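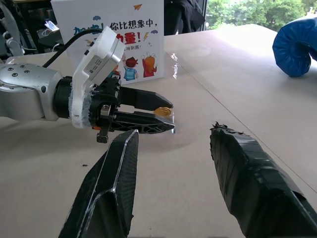
Clear, cloudy or closed to light?

Text: Jonas Fankhauser, 07/06/2022

Hold your hand in front of a lamp. Your hand makes a dark shadow on the wall. Now hold a drinking glass there. The shadow is much weaker, and in some places the wall is even brighter than before. Why do your hand and the glass behave so differently?

Three words to learn

Transparent things let the light go straight through. Clean water and window glass are transparent. You can read a book through them.

Translucent things let some light through, but the light does not stay on its straight way. It bumps into very small parts inside and goes out in many directions. Baking paper is like this, and many gummy candies too. You see a glow, but you cannot read a book through it.

Opaque things let no light through. A brick is opaque, and so is a thick wooden door.

Where does the color come from?

White light is a mix of many colors. An orange candy swallows most of the blue light and lets the orange and red light pass. So it is the orange light that arrives in your eye. If the candy is thicker, more light is swallowed and the color looks darker.

Try it at home

You need a flashlight, a glass of water and 8 drops of milk. Ask an adult before you start.

1. Make the room dark and shine the flashlight through the water from the side.
2. Put in 2 drops of milk and stir. Look at the glass from the front.
3. Put in the other drops and stir again.

The milk has tiny balls of fat in it, and they throw the light to all sides. With every drop, the water becomes less transparent. Does the light still have the same color when it comes out at the far side? Look carefully and write down what you see.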